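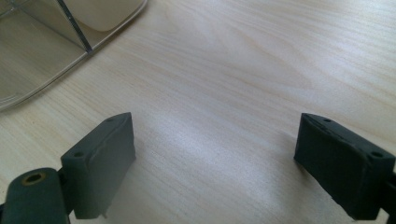 손 그리퍼 시연 수집 FAQ
Dustgate 프로젝트 참여자 안내

최종 수정: 2019년 3월 2일

Dustgate에 관심 가져 주셔서 고맙습니다! 저희는 손에 쥐고 쓰는 그리퍼로 일상적인 탁상 작업을 녹화하고, 그 시연으로 로봇 팔의 조작 정책을 학습시킵니다. 아래 내용은 참여 신청을 하신 분들과 이미 녹화를 하고 계신 분들이 메일로 보내 주신 질문을 모은 것입니다. 읽는 순서는 상관없으니 필요한 항목부터 보세요.

시작하기 전에

로봇을 다뤄 본 적이 없는데 참여할 수 있나요?

그럼요! 지금까지 함께해 주신 분들 대부분이 로봇을 처음 접한 분들이었습니다. 요리를 오래 하신 분, 공방에서 일하시는 분, 정리 정돈을 좋아하시는 분의 손놀림이 저희에게는 정말 귀한 자료입니다. 컵을 집어서 옆으로 옮길 수 있다면 첫 시연은 바로 하실 수 있어요.

왜 사람이 직접 그리퍼를 들고 하나요? 로봇을 원격으로 조종하면 안 되나요?

원격 조종으로도 모읍니다. 다만 조종기를 익히는 데 시간이 걸리고, 로봇 팔이 있는 곳까지 오셔야 하고, 동작도 느려집니다. 손에 드는 그리퍼는 가방에 넣어 어디든 가져갈 수 있어서 다양한 책상과 다양한 조명에서 시연이 쌓입니다. 저희가 가장 신나는 부분이 바로 이 다양성입니다. 연구실 책상 하나에서만 배운 정책은 다른 집 식탁에 가면 금세 헤매거든요.

그리퍼로 녹화하면 무엇이 기록되나요?

그리퍼에 달린 카메라의 영상, 두 손가락 사이의 벌어진 정도, 그리고 공간에서 그리퍼가 움직인 경로가 기록됩니다. 소리는 녹음하지 않습니다. 이 세 가지를 시간에 맞춰 정렬한 것이 시연 하나가 됩니다.

지금까지 얼마나 모였나요?

검수를 통과한 시연이 1163개입니다. 이번 단계의 작업 목록은 131개이고, 그중에는 아직 시연이 몇 개밖에 없는 작업도 있어요. 목록에서 '부족' 표시가 붙은 작업을 골라 주시면 특히 반갑습니다.

Rosirance와 Moffat은 무엇인가요?

Rosirance는 손에 드는 그리퍼와 녹화 앱을 묶어 부르는 이름입니다. Moffat은 올려 주신 시연을 검수하고 꼬리표를 붙이는 웹 도구고요. 참여자분들은 주로 Rosirance를 쓰시고, 결과를 확인할 때만 Moffat에 들어가시면 됩니다.

자리 준비

어떤 책상이 좋은가요?

평평하고 흔들리지 않으면 다 좋습니다. 나무, 유리, 천을 깐 식탁, 부엌 조리대 모두 환영합니다. 일부러 하얀 판이나 단색 천을 까실 필요는 없습니다. 나뭇결처럼 무늬가 있는 상판은 카메라가 위치를 추적할 때 도움이 되는 경우가 많습니다. 반대로 무늬가 전혀 없는 매끈한 흰 상판에서는 경로가 튈 수 있어서, 이럴 때는 작업 범위 바깥쪽에 책이나 달력처럼 무늬 있는 물건을 두어 주세요.

책상에 불빛이 번들번들 비치는데 괜찮은가요?

약한 반사는 괜찮습니다. 로봇이 실제로 일할 곳에도 반사는 있으니까요. 위 사진의 상판에도 두 손가락 사이로 은빛에 가까운 밝은 자리가 생겨 나뭇결 일부가 흐려 보이는데, 이 정도라면 그대로 녹화하셔도 됩니다. 물체의 윤곽까지 하얗게 날아가 버린다면 조명을 옆으로 옮기거나 책상에서 자리를 조금 바꿔 보세요. 한 자리에서만 찍지 말고 중간에 자리를 옮겨 주시면 더 좋습니다.

밤에 녹화해도 되나요?

됩니다. 실내등을 켜고, 화면 미리보기에서 두 손가락의 끝이 구분되는지만 확인해 주세요. 낮과 밤의 시연이 섞여 있으면 학습에 아주 유용해요!

물건은 제가 준비하나요?

작업 카드에 '기본 세트'라고 적혀 있으면 상자에 동봉된 물건을 쓰시고, '자유'라고 적혀 있으면 집에 있는 물건을 쓰시면 됩니다. 깨지기 쉬운 것, 날카로운 것, 뜨거운 것은 빼 주세요. 이름이나 주소가 적힌 우편물, 약 봉투, 신분증도 책상에서 치워 주시기 바랍니다.

투명한 용기를 써도 되나요?

네, 꼭 써 주세요! 투명한 플라스틱은 저희가 가장 많이 필요로 하는 재료 중 하나입니다. 바닥을 통해 책상 무늬가 희미하게 비치고, 테두리는 가는 빛줄기 정도로만 보일 때가 있어서 모델이 경계를 찾기 어려워합니다. 위 사진 왼쪽 위에 있는 용기가 그런 경우입니다. 이런 용기에 물건을 넣고 꺼내는 시연이 다양한 각도로 쌓일수록 정책이 용기의 벽을 잘 피해 갑니다.

시작할 때 물건이 화면에 다 들어와야 하나요?

아니요. 카메라가 그리퍼와 함께 움직이기 때문에 물체가 일부만 보이거나 아예 안 보이는 순간이 자연스럽게 생깁니다. 위 사진에서도 용기는 일부만, 그 안의 크림색 물체는 아래쪽만 보입니다. 모델은 이런 순간에 어느 쪽으로 움직여야 목표가 보이는지도 함께 배웁니다. 다만 집는 순간과 놓는 순간에는 물체가 두 손가락 사이에서 보이도록 해 주세요.

녹화하기

시연 하나는 어떻게 진행되나요?

앱에서 작업 카드를 고르고, 물건을 놓고, 그리퍼를 쥔 다음 시작 버튼을 누릅니다. 신호음이 나면 손가락을 끝까지 벌렸다가 한 번 완전히 오므리고 다시 벌려 주세요. 이 동작이 벌어진 정도를 맞추는 기준이 됩니다. 이어서 평소 속도보다 아주 조금 느리게 작업을 하고, 끝나면 그리퍼를 물건에서 한 뼘쯤 떨어뜨린 채 잠깐 멈췄다가 종료 버튼을 누르면 됩니다.

얼마나 천천히 움직여야 하나요?

찻잔에 물이 가득 차 있다고 생각하고 움직이시면 딱 좋습니다. 너무 느리면 동작이 뚝뚝 끊겨 보이고, 너무 빠르면 영상이 흐려집니다. 처음 몇 번은 연습 모드로 해 보세요. 연습 모드의 기록은 전송되지 않습니다.

중간에 물건을 떨어뜨렸어요. 지워야 하나요?

지우지 마세요! 떨어뜨린 물건을 다시 집어서 작업을 마쳐 주시면 됩니다. 실수에서 회복하는 동작은 일부러 만들기가 어려워서 저희가 참 아끼는 자료입니다. Moffat에서는 '회복' 꼬리표가 붙습니다. 단, 물건이 책상 밖으로 떨어졌다면 거기서 종료하고 '중단'으로 표시해 주세요.

일부러 실수를 해야 할까요?

그러실 필요는 없습니다. 일부러 한 실수는 손의 움직임이 자연스럽지 않은 경우가 많았어요. 편하게 하시다 보면 필요한 만큼 나옵니다.

다른 손을 써도 되나요?

작업 카드에 '한 손'이라고 적혀 있으면 그리퍼만 사용해 주세요. 맨손으로 용기를 붙잡아 주면 작업은 쉬워지지만, 팔이 하나뿐인 로봇은 그 시연을 따라 할 수 없습니다. '양손' 카드는 그리퍼 두 개를 받으신 분들만 고르시면 됩니다.

같은 작업을 몇 번 반복하면 되나요?

한 작업에 열 번이면 충분합니다. 매번 물건의 위치와 방향을 바꿔 주세요. 용기를 왼쪽에 두었다가 오른쪽에도 두고, 가까이 두었다가 멀리도 두는 식으로요. 똑같은 자리에서 스무 번 하는 것보다 자리를 바꿔 가며 열 번 하는 쪽이 훨씬 도움이 됩니다. 그리퍼의 출발 위치도 조금씩 바꿔 주시면 최고예요!

물건이 없는 책상 위를 지나가는 구간이 길어도 되나요?

네. 접근하는 구간도 시연의 일부입니다. 다만 목표를 향하지 않고 한참 멈춰 있거나 맴돌면 모델이 그 망설임까지 배우게 되니, 무엇을 할지 정한 다음에 시작 버튼을 눌러 주세요.

그리퍼 다루기

손가락 패드는 어떻게 관리하나요?

마른 천으로 먼지를 닦아 주세요. 기름이 묻었다면 물을 살짝 적신 천으로 닦고 완전히 말린 뒤에 쓰시면 됩니다. 알코올이나 세제는 쓰지 마세요. 패드 표면이 빨리 상합니다.

양쪽 패드의 색이나 질감이 조금 달라 보여요.

사용에는 문제가 없습니다. 조명 방향에 따라 한쪽이 더 어둡게 보이기도 하고, 오래 쓰면 표면에 차이가 생기기도 합니다. 저희로서는 조금씩 다른 패드로 찍힌 영상이 섞이는 것도 반가운 일이에요. 물건이 자꾸 미끄러지거나 패드가 덜렁거린다면 그때는 알려 주세요. 교체용을 보내 드립니다.

나사를 조여도 되나요?

직접 조이거나 풀지 말아 주세요. 손가락 각도가 조금만 달라져도 보정값을 다시 구해야 합니다. 유격이 느껴지면 녹화를 멈추고 사진과 함께 연락 주시면 됩니다.

배터리가 부족하다고 나오는데 계속해도 될까요?

진행 중이던 시연만 마치고 충전해 주세요. 전원이 시연 도중에 꺼지면 그 기록은 복구되지 않습니다.

검수와 전송

한 번에 몇 개까지 올릴 수 있나요?

한 묶음에 200개까지 올라갑니다. 그보다 많으면 앱이 알아서 묶음을 나눕니다. 예전에 218개를 한꺼번에 올리려다 전송이 멈춘 적이 있어서 이 한도를 두었습니다. 와이파이에 연결된 상태에서 올리시길 권합니다.

반려된 시연은 왜 반려된 건가요?

Moffat에서 시연을 누르면 사유가 나옵니다. 가장 흔한 사유는 시작할 때 손가락을 벌렸다 오므리는 동작이 빠진 경우입니다. 그다음이 위치 추적이 끊긴 경우인데, 렌즈가 손이나 소매에 가려지면 자주 생깁니다. 반려되었다고 해서 참여 기록에 불이익은 없습니다. 반려된 시연도 위치 추적을 개선하는 데 쓰고 있으니 너무 아쉬워하지 마세요.

작업 설명은 어떻게 적나요?

한 문장이면 됩니다. "접시 위의 숟가락을 컵에 넣는다"처럼 무엇을 어디로 옮겼는지 적어 주세요. 사투리도 좋고 평소 쓰는 말투도 좋습니다. 같은 동작을 여러 사람이 각자 다른 말로 적어 주시면 로봇이 말을 알아듣는 폭이 넓어집니다.

얼굴이나 집 안이 찍혔으면 어떻게 하나요?

카메라가 책상 쪽을 향하기 때문에 드문 일이지만, 전송 전에 앱의 미리보기에서 확인하고 해당 구간이 있는 시연을 삭제하실 수 있습니다. 전송한 뒤에 발견하셨다면 Moffat의 '삭제 요청'을 눌러 주세요. 사유를 적지 않으셔도 삭제해 드립니다.

학습과 결과

제가 찍은 시연이 실제로 쓰이는지 알 수 있나요?

네! 학습에 들어간 시연은 Moffat에서 초록색 점으로 표시됩니다. 모델이 새로 나올 때마다 어떤 작업에서 나아졌고 어떤 작업에서 여전히 서투른지도 같은 화면에 올려 둡니다. 서투른 쪽 영상도 숨기지 않고 올리니 꼭 구경해 보세요. 로봇이 용기 앞에서 머뭇거리다가 방향을 고쳐 잡는 모습은 몇 번을 봐도 재미있습니다.

시연만 많으면 로봇이 잘하게 되나요?

양도 중요하지만 골고루 있는 것이 더 중요합니다. 한 가지 컵으로만 배우면 손잡이가 다른 컵에서 실패합니다. 아직 저희도 작업마다 몇 개가 있어야 충분한지 정확히 모릅니다. 단순히 밀어 옮기는 작업은 금방 배우는 반면, 뚜껑을 맞춰 닫는 작업은 여전히 어렵습니다.

어떤 로봇이 이 시연을 배우나요?

Futbridge라고 부르는 탁상용 팔입니다. 손에 드는 그리퍼와 같은 모양의 손가락이 달려 있어서 여러분이 본 화면과 로봇이 보는 화면이 거의 비슷합니다. 손가락 모양을 맞춰 둔 덕분에 사람의 시연을 로봇의 동작으로 옮기는 과정이 한결 간단해졌습니다.

다음 모집은 언제인가요?

4월에 새 작업 카드와 함께 다시 모집합니다. 이번에는 서랍 열기와 천 접기가 추가됩니다. 이미 그리퍼를 가지고 계신 분은 새로 신청하지 않아도 앱에 카드가 자동으로 나타납니다.

여기에 없는 질문은 어디로 보내나요?

앱의 '문의' 메뉴로 보내 주세요. 시연 번호를 함께 적어 주시면 저희가 해당 기록을 바로 찾아볼 수 있습니다. 새 작업 제안도 같은 메뉴에서 받습니다.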